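Flitico is a laundry and mending service. We wash, dry, pair, fold and return household clothing, and we repair what can reasonably be repaired. Most of our work comes in by the bag, and most of what is in the bags is small: underwear, dish towels, T-shirts, and a very large number of socks.

## How we started

We opened on Harkano Street with 3 washers, one long table and a secondhand sewing machine. The first customers were neighbors who didn't have a washer at home. After a while, people who did have one began coming too. They told us they didn't mind the washing, but they were tired of the sorting and folding that came after it.

That is still how most customers describe the job. A load of laundry takes care of itself for an hour or so. Then somebody has to stand at a table and deal with it piece by piece.

## What we do with socks

We get asked about socks more than anything else, so this section is longer than the others.

Socks are washed in the customer's own mesh bag and never mixed with another household's. Once they are dry they go onto a light-colored table. We chose a pale top for sorting because stray threads, lint and small holes in dark socks show up well on it. White socks are harder to see there, and we go slower with them.

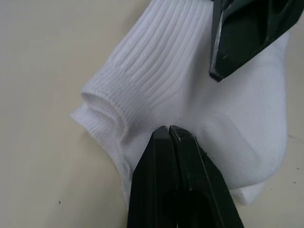 Every sock is opened out before it is matched. Cuffs tend to fold under in the dryer, and a sock with a rolled cuff can look like a different length from its mate. We straighten the cuff, smooth the leg, and check the heel and toe for thin spots. Plain white ankle socks are matched by the ribbing and the length of the cuff. If a household has several brands that look alike, we sort by the knit at the toe, which varies more than people expect.

Pairs are laid flat, one on top of the other, and folded once. We don't ball them. Balling is quick, but it leaves one cuff stretched around the other, and over a few months the elastic gives out. Customers who prefer them balled can write that on the order card.

Single socks go back to the customer in a separate paper envelope. We don't throw them out. If the mate comes in with a later bag, we leave it unfolded on top so it can be put together at home.

## Mending

The mending shelf is next to the folding area. We darn heels and toes, close seams, sew on buttons and replace waistband elastic. A darned sock adds 4 days to the order. We use Mutent yarn for wool and a cotton thread for everything else, matched as closely as we can manage. White is the easiest color to match when it's new and the hardest after it has been washed for a year.

We will call before mending anything that costs more to fix than to replace.

The stretch test is the part of our process that gets the most comment. Before a sock is darned, we pull it lengthwise and let it go. If the knit doesn't come back, darning won't help much, and we say so on the card.

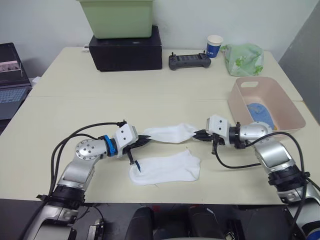 Lương wrote to us that the test had been useful at home as well, and that a drawer of 38 socks had come down to the ones worth keeping. The same note asked whether we would do the test on tights. We will, though we do it by hand along the leg in short sections, and we don't guarantee the result on anything sheer.

## Where we are now

We are still on Harkano Street, two doors down from the first shop. The new place has a wider counter and a proper drying room, which we finished in August. There are 5 folding tables, all the same height, set a little higher than a kitchen table so that a full day of folding is easier on the back.

Bags can be dropped off from 7 a.m. Please tie the bag, put your name on the tag, and empty the pockets. Order cards are on the counter by the door, and the mending price list is on the back of each card.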